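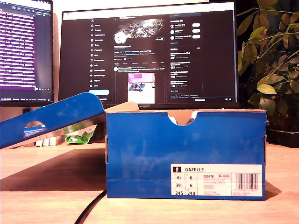 Can a team win a league title on the last day of the season and still have it feel like a surprise? It can if it spent February in ninth place, which is where Stollen were when I more or less gave up on them.

I've been going to Stollen matches for most of my adult life, and I have never seen the ground the way it was last weekend. People were standing on the grass bank behind the north goal an hour before kickoff. The pie stand ran out of pies before the warmups finished! We needed a win over Mindura to take the regional league, a draw would have handed it to Prolum, and everyone in line at the gate had a theory about how it was going to go wrong.

Some background if you don't follow this league (and I know most of you come here for the running posts, so thank you for your patience). It's semi-pro soccer. The players have day jobs. The stand on the west side holds around 50 people if they like each other, and the rest of us lean on the rail. The title means a cup, a banner on the clubhouse wall and a spot in the next division up, where the bus rides are longer and the fields have proper drains.

Stollen have been close before. Every spring there's a run of games where you start looking at the table on your phone at red lights, and every spring there's a 1-0 loss somewhere muddy that ends it. This year the muddy loss came early, away at Motaung, and we were so bad that day that I drove home with the radio off. The back line kept stepping up at different times. Our keeper was shouting so much he lost his voice by halftime. I wrote a grumpy post about it, which you can still find if you scroll back far enough, and I stand by the part about the corner kicks.

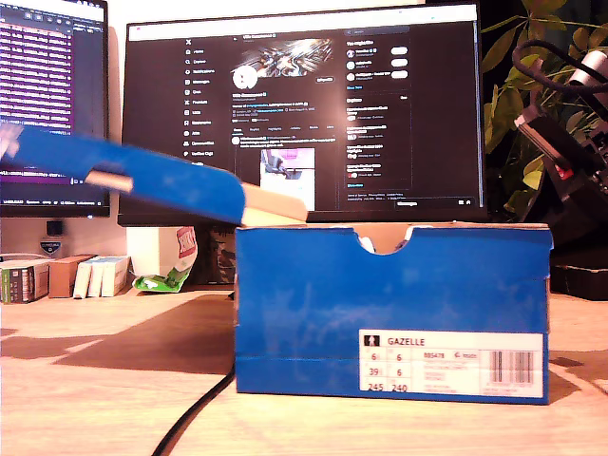
Then they started winning, and I still can't quite explain it. The coach moved the big center back into midfield, which sounded desperate when I heard about it, and suddenly every second ball was ours. Seven wins in a row. They weren't all pretty. The one at Prolum was 1-0 with a goal that went in off somebody's shin, and the home fans were furious, and I jumped up and down so hard I bruised my knee on the fence.

So, last weekend. Mindura had nothing to play for and played like it was the cup final anyway, and I loved them for it even while I was begging them to stop. They scored first, a header from a free kick, right in front of the grass bank, and you could hear the air go out of the whole place. I looked at my shoes for a good five minutes. We were slow, we were nervous, our left winger kept cutting inside into three defenders, and at halftime the line for coffee was completely silent.

The equalizer came early in the second half and it was a beauty. Long diagonal pass from the center back who is now a midfielder, one touch to bring it down, one touch to send it across the keeper. I hugged a man I've nodded at for years and never spoken to. After that it was all Stollen, wave after wave, shots blocked, a ball off the post, a penalty shout that I thought was stone cold and the referee thought was nothing.

I put a short version of this on the supporters' page the same night, and the replies were still coming in when I went to bed.
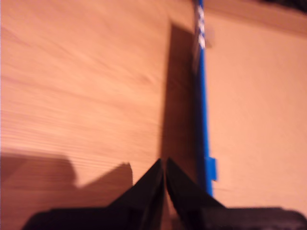 It was never a penalty, wrote one Mindura supporter, and the defender clearly got the ball first, but fair play, you were the better side after the break and your number six ran the whole game. We'll see you up there next year if we can find a striker.

That's about as gracious as anyone has ever been to me on that page. I've watched the clip again since and, okay, the defender might have gotten a toe on it. Might have!

Anyway, it didn't matter in the end. Two minutes into stoppage time we won a corner on the right, and I had already turned to the man I'd hugged to say that we never score from these. In it came, low and hard to the near post, somebody flicked it, and it crept over the line so slowly that half the crowd didn't react until the players did. 2-1. I have no idea who got the last touch. The club has given it to the captain, and he looked a little embarrassed about it.
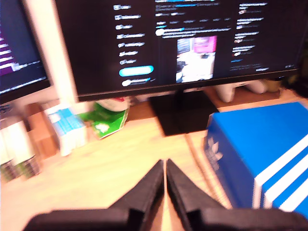 I lost my hat in the celebrations and I don't care. Kids were on the field, the goalkeeper was lying flat on his back in the center circle, and the PA played the same song four times because nobody had lined up another one. They passed the cup along the rail so everyone could touch it. It's lighter than it looks.

The new division's schedule comes out over the summer. The first thing I'm going to look for is the longest away trip, and then I'm going to book the day off work. If anyone wants to share a car, my email is on the About page, and I'm happy to do the driving as long as we leave early enough to stop for breakfast.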